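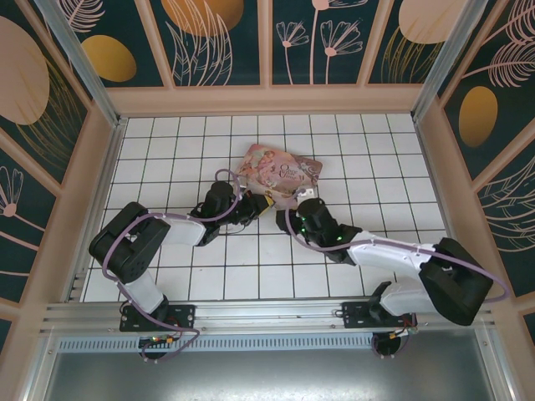 Walwood Packing Trial: Progress Report, October
Prepared for Hema Pisharody, Zorncombe Fund
From Nandini Palaniappan

Summary

The second stage of the small-package work is behind where the proposal said it would be. I don't think the money has been wasted, but I would not yet call the packaging side ready, and I'd ask the Fund to read the supplier's claims below with some care.

Packages

We handled 146 packages in this period, all small illustrated ones of the sort Nadar sells at its counter. Nadar's view is that a printed card or pouch with a figure on one side and fancy lettering on the other sells better than a plain one. That may be so. The sales sheet they sent covers 2 shops and doesn't say what the plain version sold in the same weeks. I have asked for that number and don't have it.

The lettering bothers me more. It is a flowing script, and at arm's length I have trouble reading it. Our sorting sheet depends on the name being legible, and 9 packages went into the wrong group. Nadar calls this a training matter. I'd like to see a plainer typeface tried before anyone pays for training.

Work area

The white tile floor stays. It wipes down quickly, and the dark grout gives us a grid to set things out by. The flowered teal panels on the walls were Reltalberg's choice. They say the pattern does no harm. They haven't tested a busy background against a plain one, and pink packages next to pink flowers seems worth an afternoon's checking.

Spending

On budget except for printing, where Nadar reordered after changing the artwork. I have not approved the second invoice.

Next period

Plain-type sample run, 3 designs, same sorting sheet. Comparison of wall panels if Reltalberg will lend a blank set. I would hold the decision on a larger order until both results are in. Nadar wants it sooner.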